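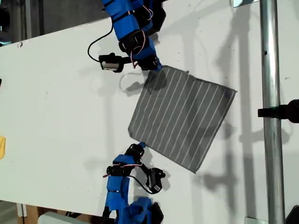
How do you fold small square cloths so they stay square?

Home Topics Cleaning & Laundry Kitchen Ask Members Log in

Jae-in Hwang
posted February 3, 2022

Okay, this is a very small problem and I have been annoyed by it since the first week of January. I have a drawer of square cloths, gray with thin white stripes, the sort you use for glasses and counters and wiping down the kid's face. I bought a pack of 30 from Trolta when they were clearing out the kitchen section, and I love them, they're a nice weight and they don't leave fluff on everything.

But I can't get them to fold up neat. The stripes on mine run on a slant compared to the edges, so I can't use the pattern as a guide at all. I line up one pair of corners, smooth it down, and then the other side sticks out past the edge by the width of my finger. If I fix that side, the first one goes off. Then I fold it again and the whole thing turns into a sort of fat kite. One on its own is fine, I can live with a kite, but when I stack them in the drawer the pile leans over and slides down behind the one underneath, and I end up pulling the drawer out to rescue them.

Things I've tried so far:

Ironing first. Works okay but I am not ironing dish cloths for the rest of my life.

Folding them in the air like my mother does, with a flick. I do not have the flick. I end up with a cloth hanging from my hand all scrunched in the middle.

Folding on the bed. The bed is too soft and the bottom layer wanders off while I'm working on the top one.

Do I start from the corners or the edges? Thirds or halves? And is it me or is it the cloths? The edges on them are a tiny bit wavy, even when they're lying out flat. The drawer is shallow, if that changes anything, and I'd like to see all of them when I open it instead of digging. Thanks!

Yesenia Correa

Hi Jae-in! I worked in the linen room of a hotel for nine years and folded more napkins than I care to think about, so let me have a go at this one.

First, it's partly the cloths. Cheap squares (and plenty of expensive ones, believe me) are cut square and then pull a little when they're hemmed and washed. After that they're never a true square again. You can measure one if you like: lay a tape across it from corner to corner, then do the other two corners. If the two numbers don't match, no way of folding is going to make all the edges meet, and you can stop blaming yourself.

What you can do is hide it. This is how we did it.

Get off the bed and onto a hard, smooth table. A plain bare tabletop is best, no tablecloth, and clear a space bigger than you think you need. Spread the cloth out and turn it so one corner points at you like a diamond. I know everyone starts with a straight edge facing them, but with the corner toward you, you can see right away which way it's been pulled.

Now give it a stretch. Hold the far corner down against the table with one hand, and with the other take the near corner and pull it gently toward you. Turn the cloth and do the other two corners. Pull a bit harder on the shorter direction. It's a tug, you're not wringing a chicken's neck. If the cloth is a touch damp it goes much better, so do it when they come out of the dryer a few minutes early.

Then turn it so an edge faces you and fold in half, bringing the far edge toward you. Stop just short of the bottom edge. A little lip of the under layer showing is fine! Smooth from the middle out to the sides, never from one side to the other, or you push all the extra over to one end and there's your kite again. Fold in half once more going sideways, and this time keep the folded side and the lip inside.

Ignore the stripes completely. Slanted stripes will trick your eye into thinking a straight fold is crooked. I used to turn patterned ones over if the back was plainer, just so I could see what I was doing.

When it's done, the side you want facing out is the thick folded one. All the ragged edges go to the back of the drawer. We had shelves with 205 napkins on them and they looked gorgeous from the front. You did not want to see them from behind.

As for the scrunching, here's a pair of blue-fingered grippers with a scrunched cloth between them, like the one you get from the flick:

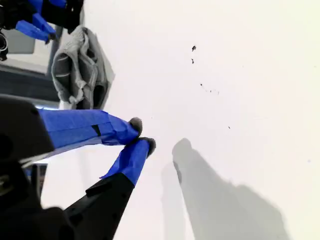

Gray cloth bunched up between the grippers, creases and all.

See how it hangs in folds? Once a cloth is in the air like that you've lost track of your edges. You can shake it out and hunt for two corners next to each other, and that's all your mother's flick really is – finding two neighbors and letting the weight of the cloth do the rest. But if you don't have the knack, put it back on the table and start over. It's quicker. I trained a lot of new girls and boys and I never once taught anybody to fold in the air, they all picked it up by themselves later or they didn't.

Let me know how you get on with the stretch. It makes a much bigger difference than the folding does.

Jhair Castaño

roll them. no corners no problem

Nayeli Bedoya

I'm going to half agree with Jhair, because my drawer is shallow too and rolling did work for me for a while. The trouble is they unroll. Every time I opened the drawer a few had let go and were lying across the others, so I was back to re-rolling them on a Sunday night.

What I do now is file them. Fold in half, then in half again into a square like Yesenia says, then one more time so it's a small rectangle, and stand them up on the folded side in a row, like folders. You don't care if the edges are uneven because they're all pointing down or to the back. You see every one when you pull the drawer open, and if you take one out the others don't slide around much.

The catch is that the row needs something to lean on. I have a Sakovetti drawer divider that I cut down, but before that I used the bottom half of a cereal box for months and it was fine. Measure the height inside your drawer first! My first batch stood up too tall and jammed against the frame above, and I had to work a ruler in to get the drawer open. If yours are too tall, fold in thirds for the last step instead of half.

One thing I'd do differently from Yesenia: I don't bother stretching each one. I smooth them flat while they're still warm, pile them on top of each other on the counter with my heaviest cutting board on top, and go make dinner. By the time we've eaten they're flat enough that I can fold the lot in front of the TV. The edges are still wavy – mine always will be – but the middles lie down nicely and they stand up straighter in the row.

Also, don't use fabric softener on them. Mine got slippery and floppy and didn't hold a fold at all, and they got worse at drying glasses too. It took a few washes before they were back to normal.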